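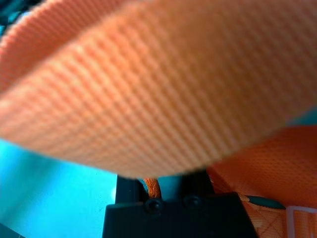
Orange woven webbing, close view. The fine ribs run on the diagonal.

Webbing Stock: Results of the Spring Check and Changes to Handling

Stores Newsletter, 2020-04-18
Vangelis Kouris, Textile Stores

The spring check of webbing at Tikham is complete. The register held 2,512 pieces at the start of the check. Of these, 19 were withdrawn. Everything else has been returned to the shelves under the new length codes described further down. The Ermont annex was checked in the same period and its pieces are included in the total.

Readers who only draw straps from the counter need the sections on folding, labels and returns. The rest is for people who cut, sew or put away.

Withdrawn pieces

The 19 withdrawn pieces break down by cause as follows. Edge damage accounts for nine. Five had broken or missing stitches at the sewn end. Three had stiff patches where a substance had soaked in and set. Two had no readable label and could not be matched to a register entry by length or color.

The two unlabeled pieces looked sound. They were withdrawn anyway. A piece that cannot be tied to an entry has no known length of service and no known maker, and the stores procedure does not allow it to be relabeled by guesswork.

All nine pieces with edge damage came from the short lengths, codes A and B. Short lengths are drawn more often than long ones, and they are more often run over an unprotected corner when the next size up is out. The edge of a webbing carries the turn of the weft yarn. Once that turn is cut, the yarns next to it can work loose along the length, and the damage spreads with use. A nick on the edge is therefore treated more strictly than fuzz on the face. Fuzz on the face is recorded and the piece stays in service unless individual ribs can no longer be followed with a fingertip.

Withdrawn pieces have been cut in half and the hardware removed. Buckles that passed a separate check are in the gray drawer under the bench and may be reused on non-load items such as bundle ties and dust cover straps. Please do not take them for anything else.

Reading the surface

Several people asked during the check what they were supposed to be looking at, so the method is written out here.

Lay the webbing flat on the bench with the label end to your left. Use the bench lamp from one side, set low. Light from directly above flattens the weave and hides most of what matters. With a low side light the ribs stand out, and a pulled yarn shows as a bright or dark line that breaks the pattern.

Check the first face from end to end, then turn the piece and check the second. Check both edges by drawing them between thumb and finger. Bend the webbing over the edge of the bench at each point where it has been creased before. Old creases open up on the outside of the bend, and a broken yarn will lift there when it will not lift on the flat.

Changes in shade need some care. Orange webbing can look much paler on one stretch than on the next when it curves toward or away from the lamp. Before writing "faded" on a card, move that stretch flat under the same light as the rest and look again. Eleven cards from the December check were marked as faded, and only four of those pieces showed any difference once they were laid flat side by side. Real fading affects the raised yarns first. Open the weave slightly by bending it and compare the color at the surface with the color between the ribs. If the two differ clearly, record it and set the piece aside for a second reader.

Stiffness is checked by hand. Fold the webbing back on itself and let go. A sound piece opens evenly. A piece with something dried into it holds the fold on one side or opens in a kink.

Folding and rolling

Folding in quarters is discontinued for all lengths. The Nelus shelving has bins deep enough for rolls, and rolls do not put a hard crease at the same three points every time a piece is returned.

Start the roll at the plain end, so that the sewn end and label finish on the outside. Keep the edges level. A roll that cones to one side has been wound under uneven tension and should be started again. The roll should be firm enough to stay together when set on its side, and no firmer. Close it with one cotton tie. Rubber bands are not to be used, as several had stuck to the webbing in the lower bins and left marks that did not brush off.

Pieces with a fixed buckle are rolled from the plain end up to a hand's width from the buckle, and the buckle is laid against the flat side of the roll. Do not roll the buckle into the center. It leaves a bulge that pushes the outer turns off line, and the tongue can catch the weave when the roll is pulled open.

Rolls go in the bins on edge, label up. One layer only. If a bin is full, use the overflow bin on the bottom shelf and tell the counter.

Length codes and labels

The old labels gave the cut length. Since the cut length does not allow for the sewn end, two pieces of the same marked length could differ in use by as much as the width of a hand. The new codes refer to finished length, measured flat and without tension from the outer end of the sewn loop or buckle to the plain end.

There are five codes, A to E, with A the shortest. The limits for each code are on the card fixed to the end of the shelving, and a second copy hangs by the cutting bench. Pieces that fall between two codes take the shorter one.

Each label now carries the code, the register number and the month of first issue. The label is sewn on its two short sides only, so that the webbing beneath can be looked at. Do not write on the webbing itself with any kind of marker. Solvents in the ink are one reason, and the other is that marks on the weave hide the very yarns the next reader has to check.

Bakalis has supplied the new label tape. The first batch frays if it is cut with scissors and left raw, so turn each end under before sewing. The remaining rolls of the old tape may be used up on bin fronts.

Cutting and sealing ends

New webbing arrives on reels and is cut to length at the bench. Mark the cut line square across both edges with a strip of paper tape, cut through the tape, and seal the end before removing it. If the tape comes off first, the outer yarns begin to spread and the sealed end comes out wider than the body of the strap. It will then bind in the buckle.

The sealed end should be smooth and flat on both sides. Beads of melted yarn at the corners are to be trimmed after cooling. Run the finished end through a buckle in both directions before passing the piece on for sewing. If it drags, reseal it or cut it back and drop it one length code.

Offcuts longer than a forearm go in the offcut box. Shorter ones are waste. The offcut box has been used as a general bin for some time, and during the check it held cord, tape cores and a pair of gloves. It has been emptied and labeled.

Returns at the counter

Straps are to be returned open, not rolled, so that the counter can see both faces before the piece goes back. Brush off grit first. Grit between the ribs acts on the yarns each time the webbing bends, and it also ends up in the bins.

Damp pieces go on the rail by the rear door and are entered in the register only when dry. They are to hang over the round rail and not on the hooks. Do not hang webbing on the heater guard.

If a piece has been dragged, shock loaded, or run over a sharp corner, say so when handing it in. The counter will tie a yellow tag to it and it will be looked at separately. A tag does not mean that the piece will be withdrawn. Of the 24 tagged pieces handed in over the winter, 20 went back on the shelf.

Outstanding items

Five register entries remain open. The pieces were signed out before the December check and have not come back. All are code D, orange, with fixed buckles. Please look in vehicles, lockers and the cages at Ermont. The register numbers are posted at the counter.

The side lamp at the second bench has a loose joint and will not hold a low angle. Use the first bench for inspection until the replacement joint arrives.

Corrections to the register should be handed to Vangelis Kouris on a card, with the register number at the top and one piece per card.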